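Die Küche ist der härtere Prüfstand

Wer wissen will, ob Maschinen Hausarbeit übernehmen können, sollte die Werkhalle für eine Weile vergessen. Dort liegen die Teile im Träger, das Licht ist konstant, der Takt steht fest. Ein Arm, der bei Kestard 600 gleiche Gehäuse pro Schicht umsetzt, löst ein Positionierproblem. Das ist eine Leistung, sagt aber wenig darüber aus, was mit einer Schüssel auf einer Arbeitsplatte geschieht.

Die Schüssel ist ein gutes Beispiel, gerade weil sie trivial wirkt. Ihr Rand lässt sich nur in wenigen Lagen sicher fassen, ihr Schwerpunkt hängt vom Inhalt ab, und glasierte Oberflächen liefern vielen Tiefensensoren schlechte Daten. Ein Mensch greift hin, spürt nach einem Bruchteil einer Sekunde, dass der Daumen falsch sitzt, und korrigiert. Mehrfingrige Greifer haben die nötigen Freiheitsgrade inzwischen auch. Was fehlt, ist die Rückmeldung an der Fingerkuppe und eine Regelung, die damit schnell genug etwas anfangen kann. 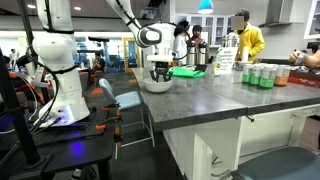
Hinzu kommt die Umgebung. Eine benutzte Küche ist nie aufgeräumt im Sinne einer Arbeitszelle. Getränkedosen, Küchenrolle und ein Stoffbeutel stehen oder liegen dort, wo gerade Platz war, und Menschen greifen dazwischen. Jede Hand, die über die Platte reicht, ist für die Bahnplanung ein bewegtes Hindernis mit unbekannter Absicht. In der Industrie antwortet man darauf mit Schutzzaun oder reduzierter Geschwindigkeit. Im Haushalt bleibt nur die zweite Möglichkeit, und sie kostet Zeit.

Die Anbieter rechnen anders. Rornia wirbt für sein System mit 24 Stunden Verfügbarkeit, Seris mit einer Bibliothek von 100 Haushaltsaufgaben. Beide Angaben mögen stimmen. Sie beantworten die entscheidende Frage nicht: Wie oft muss jemand eingreifen? Eine Spülhilfe, die bei jedem vierten Teller Unterstützung braucht, entlastet niemanden, denn sie bindet eine Aufsichtsperson - und die könnte den Teller selbst wegräumen.

Brauchbar wären Angaben über mittlere Eingriffsabstände, gemessen in fremden Küchen und ohne vorherige Anpassung. Mollah hat im Mai immerhin Werte für 4 Aufgaben veröffentlicht, allerdings aus der eigenen Versuchsküche. Solange die übrigen Hersteller nicht einmal das vorlegen, halte ich die Antwort für klar: Einzelne Handgriffe gehen, eine Hausarbeit von Anfang bis Ende geht noch nicht.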